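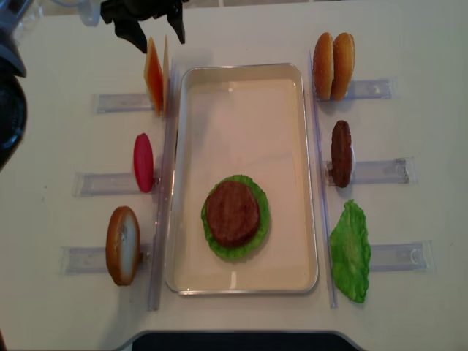
Ticket 597
Product: Korletey assembly tray with side rails and clear holders
Site: Jisley counter, prep table 3
Status: Closed

Reported fault
Burger stack leans to one side once the tomato goes on. Cheese slices bend in the holder if left standing. The site asks whether the tray needs replacing.

Checks carried out
10:20 Tray placed lengthwise between the rails. Rims straight, no rocking on the table top.
10:35 Lettuce laid flat in the lower half of the tray, patty on top. Patty sits level. Fault not present at this stage.
10:50 Cheese added, then tomato. Lean present. Tomato slice measured and found thicker on one side. Slicer blade guide was loose by one turn.
11:10 Guide tightened, new tomato cut, stack rebuilt. No lean.
11:30 Cheese left upright in its holder straight from the fridge. No bend after 20 minutes. Repeated with a slice that had been out on the counter since opening. Top corner bent over within the same time.

Cause
Uneven tomato slices from the slicer. Cheese too warm when loaded. No fault found with the tray, rails or holders.

Action
Slicer guide to be checked at the start of each shift. Load cheese last, from the fridge. Keep the patty centred on the leaf; a ruffled edge showing on all sides is fine and does not affect the stack. Replacement tray order with Grustar cancelled.

Note added in February
Site reports one further lean, traced to a bun half cut at an angle. Bread supplier Kisomus informed. Ticket not reopened.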